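# Session 5: Good practice at the shared bench

Notes to go with the afternoon practical. Please read them before you come down to the Draltivgate lab, and bring a pencil, as the log is still on paper. 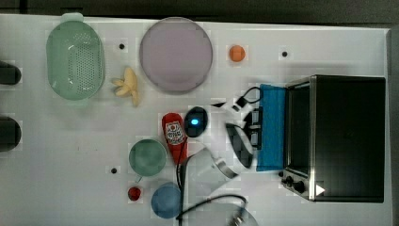
## What we are asking of you

Most of you will have done the reading on formal machine safety by now, and I hope it wasn't too dry. Those standards matter a great deal, and Mamta Rastogi will take you through risk assessment properly in the second half of the term. This session is about something humbler, namely the house rules for tabletop work with a small arm and a lot of kitchen things. They have grown up slowly over several years of people getting things slightly wrong (me included!), and I would like you to treat them as seriously as you would the printed kind.

## Before power goes on

1. **Walk the reach.** Trace with your hand the furthest the arm can go, in every direction, and look at what stands inside that line. Small toys such as a strawberry or a banana bunch are forgiving. An appliance with a glass door is not, and if one has to be on the table you set the motion limits with it in place.
2. **Follow every cable from end to end.** A cable that runs along the arm needs enough slack for the full movement and no more. Loops lying on the table are the commonest fault I write down, and a bowl or a bottle beside a loop will sooner or later be dragged along with it.
3. **Decide what belongs to the task.** Write the list first, then look at the table. A computer mouse among the ketchup and the crockery may well be one of your objects, in which case it goes on the list. If it isn't on the list, it comes off the table.
4. **Look hard at cloth.** Towels fold, slide and catch in fingers. A towel hanging over an oven door is a perfectly good thing to practise on, but you must say in the log which edge you mean to grasp, and the oven stays unplugged throughout.
5. **Find the stop button and press it once.** Then reset it and carry on.

## While it is moving

One person drives and one person watches. The watcher doesn't type, doesn't chat and keeps a hand near the stop – I know it feels silly when the arm is only creeping towards a teal cup, but please do it anyway. Our speed cap for new groups is 70 millimetres a second, and you may go up to 200 once Uriel Farías has signed your sheet. Nobody reaches over the table while the motors are live, not even to rescue a ball that has started to roll.

If something is knocked over, stop, write it down, and put it back by hand with the arm held still. Don't be tempted to tidy up the record afterwards. A run with a toppled bottle in it is useful to us, provided the log says so.

Change drivers after 45 minutes, or sooner if you're tired.

## Writing up the layout

Each group keeps a layout sheet in the Brusik folder. Use plain names that a stranger would understand: "green colander", "lavender plate", "round blue bowl". Last January we had three sheets with an entry reading only "the thing", and poor Uriel spent around an hour working out which thing was meant. Note also anything fixed to or set into the tabletop, such as screw heads or holes, as these can confuse a vision system and they make handy reference points when you lay the table out again.

## To hand in

- the layout sheet, with your task list attached
- the log, including stops and spills
- one paragraph on a rule you would change, and how you would word it

Questions for the discussion: should the watcher be allowed to overrule the driver on speed? And how close may a gripper come to glass before you'd want a hard limit in software?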